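Merkanum releases Utel 2.0, planning software for robots that work inside computers

Gratville, 03/03/2026 – I'm Kelly Cavalcanti, I run the planning team at Merkanum, and I'm so happy our new Utel is out today!

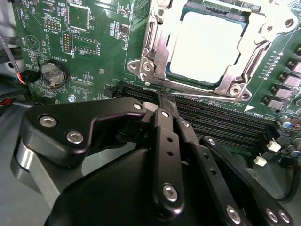
The gripper at the memory slots of a desktop motherboard. Photo: Merkanum

We rewrote the part that picks a path past cables and brackets – it now weighs up to 700 candidate moves before the arm commits to one. 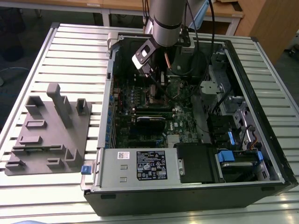
Wagner Prado rebuilt the simulator too, so you can try a plan on screen first (my favorite bit). Current customers get the update free, and camera calibration tools follow in August.

Press contact: Jussara Trindade, Merkanum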